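Workshop tips: good practice when robot arms handle cloth

Updated 2/20/22 by Leonor Calado

I keep this page for people who share a bench with one or two robot arms and who work with fabric: covers, sacks, curtains, dust sheets. Most rules for robots are written for metal parts and boxes. Cloth is different, it moves when you do not want it and it hides things. The tips are from our own shop at Voleo, and several came by mail from readers. Virgil Cârstea corrected my part about cables and I thank him for it.

Please read first the safety manual of your own arm. If the manual says something stricter than this page, follow the manual.

Before you switch on

Walk once around the table and look at the floor. A cloth which hangs over the table edge is easy to catch with the foot, and then everything on it comes along. Fold the hanging part under, or fix it with two clamps from the side where no arm will pass.

Feel with your hand over the whole table cloth while the power is still off. Screws, scissors and hex keys love to stay under a fold. We once found a hex key there after 13 days of looking for it in all the drawers.

Know where the stop button is and press it one time every morning, with the arm doing something slow. A button that was never tested is only a decoration. Reset it after and write your initials in the book.

Take off scarves, long necklaces and lanyards. Roll up wide sleeves or, better, wear a shirt with tight ones.

Cables

Leave enough loop in the cable that the wrist can turn to both ends of its travel. Move the arm by hand or at the slowest speed through the whole job and watch only the cable, nothing else. If it becomes straight at any moment, the loop is too short.

But the loop should not be so big that it lies on the fabric, because the gripper will sooner or later take it together with the cloth. Virgil uses soft hook-and-loop straps and never plastic ties, and he leaves the last strap a little loose near the wrist.

Check the cable skin every 600 hours of work. Bend it gently in the fingers and look for small white lines.

Speed and force

For cloth we use the slow mode always, also when nobody stands near. Fast movement makes wind, and a light sheet flies up in front of the gripper.

Set the grip force as low as still holds the cloth. Start from the lowest value and go up in small steps. Thin cotton shows marks from hard finger pads, so try first on a piece from the rag box.

If a gripper is caught in a fold, do not pull the cloth out. Stop the arm, open the gripper, lift the cloth away with both hands and only then move the arm back.

Two arms on one table

Give each arm its own zone and mark the border with tape. When both must work on the same piece, write down which one moves first, and the other waits. Our friends at Bronton use a paper card on the wall for this, and I find it better than a screen.

Do not put your hands between two arms, even if one of them looks asleep. An arm that waits for a signal looks the same as an arm that is off.

Frames and poles

A pole frame is good for holding a sheet open, but it must stand by itself before any arm touches it. Push it lightly at the top with one finger. If it walks or leans more than before, make the joints tight or put weight at the feet.

Tie the corners of the sheet with a knot that you can open with one hand. Pull each corner yourself, stronger than the arm would pull. It is cheaper to lose a knot now than later.

White fabric on a dark table cloth is easier to see, for you and also for a camera. Remove shiny metal pieces if your camera gets confused by reflections.

At the end of the day

Park the arms low and with open grippers. Shake the table cloth outside and wash it without softener, which leaves the pads slippery. Wipe the pads with a damp rag and let them dry open.

We change our pads after 1,000 grips on rough cloth. On smooth cloth they live longer, our best pair did 2,318. Order new ones before August if your supplier closes for the summer, as ours does.
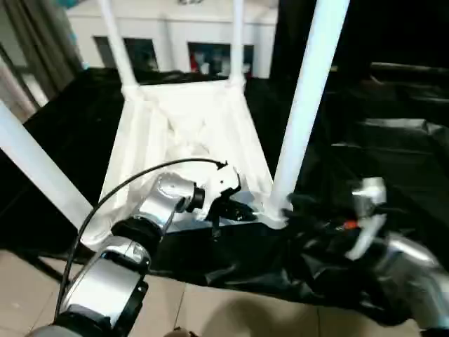

One gripper at the lower edge of the white sheet, the other in the folds of the black cloth.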